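鞋柜词表 Narkarska：一份关于鞋子叫法的多语言小词典

把各地人对鞋子、鞋部件和穿鞋动作的叫法收到一起，能查、能下载、能改！ 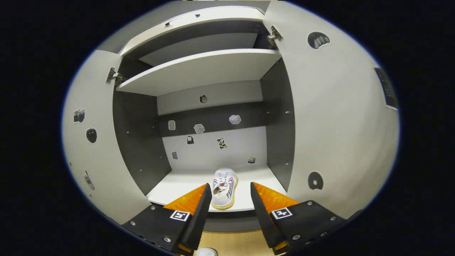

为什么做这个

起因是一场关于“球鞋”的争论。我说的球鞋是白色的、平底的、上体育课穿的那种；Heather Quinlan 说的 trainers 包括她跑步、遛狗、去超市穿的所有鞋；Decha Phromma 则坚持泰语里 รองเท้าผ้าใบ（字面是“帆布鞋”）早就不管鞋面是不是帆布了。三个人吵了一晚上，第二天我就建了仓库。

鞋子的词特别好玩。同样一双鞋，有人按用途叫（跑鞋、球鞋），有人按材料叫（布鞋、胶鞋），有人按样子叫（尖头、方头、一脚蹬），还有人按小时候家里的叫法一直叫到现在。普通词典往往只给一个对译，把这些层次都压平了。我们想把它们留下来，连同是谁这么叫、在哪儿这么叫、现在还叫不叫。

里面有什么

目前收了 300 个概念，分在 13 个类别里。每个概念下面挂若干词条，一个词条对应一种语言或方言里的一个叫法。语言以中文（含几种方言）、英语、泰语为主。

类别如下：
日常便鞋
运动鞋
雨鞋和胶鞋
凉鞋
拖鞋
靴子
正装鞋
童鞋
劳保鞋
鞋的部件（鞋舌、鞋帮、鞋跟、鞋眼……这一类我个人最喜欢）
鞋带和系法
穿脱动作（趿拉、蹬、提鞋、跺脚）
修补和保养

文件结构

concepts.csv：概念表，一行一个概念
entries.csv：词条表，一行一个叫法
regions.csv：地区代码和中文名
notes/：较长的用法说明，纯文本，文件名就是概念编号
scripts/check.py：提交前跑一遍的检查脚本

所有文件都是 UTF-8，不带 BOM。换行用 LF。

entries.csv 的字段

concept_id：概念编号，和 concepts.csv 对应
lang：语言代码，如 zh、yue、nan、en、th
form：书写形式。方言没有通行写法的，填最常见的俗写，并在 note 里说明
reading：读音。普通话用拼音，粤语用粤拼，闽南语用台罗，泰语用皇家转写
region：地区代码，可以填多个，用分号隔开
register：口语、书面、行话、儿语四选一
status：常用、少用、只有老人用、已不用
source：来源编号
note：随便写，越具体越好

举几条看看

运动鞋，普通话：运动鞋，yùndòngxié，书面和口语都用。口语里“球鞋”也很常见，不打球的人也这么叫。
运动鞋，粤语：波鞋，bo1 haai4。“波”是球，和英语 ball 有关，香港和广东都很常用。
运动鞋，英国英语：trainers，几乎总用复数。
运动鞋，美国英语：sneakers 和 tennis shoes 各有地盘，后者说的鞋多半没上过网球场。
拖鞋，泰语：รองเท้าแตะ，rong thao tae。
趿拉，北方话：把后帮踩在脚跟底下走路。英语里我们找了很久，没找到一个词能单独顶上，暂时写成短语。欢迎来救场！

词条是怎么来的

大部分来自面对面或者语音聊天。做法很土：给对方看一双鞋，问“这个你家里怎么叫”，再问“你奶奶怎么叫”。第二个问题特别管用，好多“只有老人用”的词就是这么冒出来的。泰语部分由 Decha Phromma 整理，他把清迈和曼谷的说法分开标了，细致得让我惭愧。英语部分归 Heather Quinlan 管，她对 plimsolls、pumps、daps 在英国各地的分布有一整套看法，都写在 notes/ 里，强烈推荐当闲书读。

每个词条至少要有一个说这种话的人确认过，才会进主表。只在书上见过、没有真人确认的，status 后面会加一个星号。

怎么用

直接下载两个 CSV，用表格软件打开就行。写程序的朋友按 concept_id 把两张表连起来，几行代码就能查“同一双鞋在各地叫什么”。

已经有人拿它做过的东西：
Vuvlow，一个填词小游戏，每天出一双鞋，猜它在另一种方言里的叫法。我第一周一次都没猜对粤语题。
Saengthong 的中文课讲义，用“拖鞋”那一类教量词（一双、一只、一对的区别讲得真好）。

已知的问题

闽南语词条太少，只有 20 条，而且多数来自同一个地方，别拿它代表整个闽南语。

“靴子”和“雨鞋”两类有重叠。雨靴到底归哪边，我们改过 3 次，现在放在雨鞋里，并在靴子里留了指引。

泰语转写不标声调，这是皇家转写本身的限制。需要声调的话请看 form 字段的原文。

品牌名变成普通名词的情况，目前一律不收。规则还在讨论，有想法请开 issue。

怎么参与

最想要的是方言词！哪怕只有一个词也请提过来，不用会写代码。开一个 issue，写上：词、大概怎么读、哪里人这么说、你是听谁说的。读音不会标没关系，用同音字凑也行，我们来整理。

直接改表的话，请先跑 scripts/check.py，一次提交尽量只动一个类别，方便核对。改别人的词条之前先在 issue 里打声招呼，两个地方叫法不一样的时候，两种都留。

请不要从商业词典里整段抄释义。

更新记录

2025年1月6日：新增“鞋带和系法”类别，补了一批英语儿语词；修正粤语词条里几处声调。
上一版（6月）：地区代码改成可以填多个；notes/ 从表里独立出来。

许可

数据用 CC BY 4.0，脚本用 MIT。引用时写“鞋柜词表 Narkarska，Gornstead 小组整理”即可。如果你拿它做了什么东西，发个链接给我们，我们会很高兴地加进上面的列表里。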